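# 开放日那天，我们在 Grimine 聊了一下午收碗

采访南健太（Kenta Minami）之前，我本来只准备了几个关于开放日的小问题，结果一坐下来就聊过了饭点。
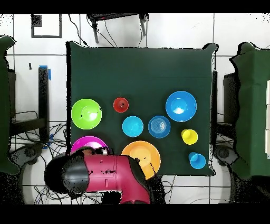 开放日要提前报名吗？

个人来访当天在门口登记就可以，学校或公司组团的话，请提前写邮件给接待处，好安排分批进场。

这是我在 Grimine 门口的告示上抄下来的，先放在前面，免得读到最后才发现找不到。下面说回南先生。

他在 Grimine 负责演示已经有些年头了，说话慢，喜欢说到一半停下来，替你把杯子里的茶添满，然后再接着说。2026年1月22日的开放日，是他们搬到新场地以后头一回对外开门，登记簿上一共签了109个名字，比他预想的多出不少。“我们只印了37份说明，”他笑着说，“后来的人就几个人凑着看一份，倒也热闹，大家反而聊起来了。”

我问他，为什么选收拾餐具来做演示，毕竟来的人里有不少是做工厂设备的，也许更想看搬箱子、拧螺丝。他想了一会儿。

“搬箱子当然也能演，我们以前在 Koyama 的展厅就演过。可是看的人站一会儿就走了，觉得那是机器该干的活。碗和杯子不一样，谁家里都有，谁都收拾过。你一看机械臂往碗边上凑，心里就会替它着急：再低一点，再往左一点。有位老太太就站在旁边一直小声指挥，指挥得还挺对。”

至于塑料餐具，他说是特意挑的，颜色越杂越好，大小也别统一。碗口宽，杯口窄，盘子又浅，夹爪每换一样东西，下手的角度就得跟着变。“最难的是盘子，”他说，“边太矮，贴着布，夹爪稍微高一点就什么也夹不到，低一点又顶着桌子。碗就好说话得多，夹住碗沿，提起来，大家就鼓掌了。”

那块绿色的桌布也有人问起。南先生说，桌面太光的话，碗轻轻一碰就滑走，铺了布以后稳当许多；颜色倒是试过几种，深绿色看久了眼睛舒服，就一直用了下来。他说到这里又想起另一件事，站起来翻了半天抽屉，找出一本旧的记录本给我看。演示前的那几个星期，他们把抓取练习一次一次记在上面，总共1031次，哪次滑了、哪次夹歪了，都用铅笔写着，有几页还沾了咖啡。

“我不太相信只看电脑里的数字，”他说，“自己动手写一遍，会记住是哪只杯子总出问题。”

我顺着问是哪只杯子。他说是小的那几只，杯壁直，口又窄，夹爪得有一边伸进杯口里去，位置差一点就把杯子推倒了。负责夹爪的是 Wirovell 的两位工程师，开放日前一晚还在换指尖的垫片，换到很晚，第二天早上又最早到。

下午那一场来了一群小学生，是他最紧张的一场。孩子们不像大人那样客气，夹空了就一起喊“哎呀”，夹起来了又喊得比谁都响。有个男孩问机器人会不会洗碗，南先生老老实实地说现在还不会，男孩就很认真地建议他先教它擦桌子，说他自己在家里就是从擦桌子开始的。“我觉得他讲得有道理，”南先生说，“我回来就写进计划里了，真的，你看。”他把本子翻到最后一页，上面果然写着“擦桌子”三个字，旁边还画了一个圈。

每场演示大约34分钟，一半是机械臂在动，另一半是问答。他说问答这部分常常超时，因为大家最想知道的还是价钱，其次是会不会夹到手。价钱他答不了，要等和 Bremora 那边谈完才有数；夹手的问题，他会请提问的人站到围线外头，看同事按下急停，机械臂当场停住，再慢慢解释为什么人和机器要隔开一段距离。

聊到后来天都暗了，我问他下一回什么时候再开门。他说三月想再办一次，场地里多放几把椅子，这次站着看的人太多，有几位年纪大的腿都酸了。说明也要多印一些，字印大一点。他还想把擦桌子那一段加进去，不过抹布要用什么料子，他和同事们还没有商量好，毛巾布太容易卷，海绵又太厚，他桌上现在就摆着好几种，临走时还非要我也摸一摸，给个意见。

我选了薄的那块。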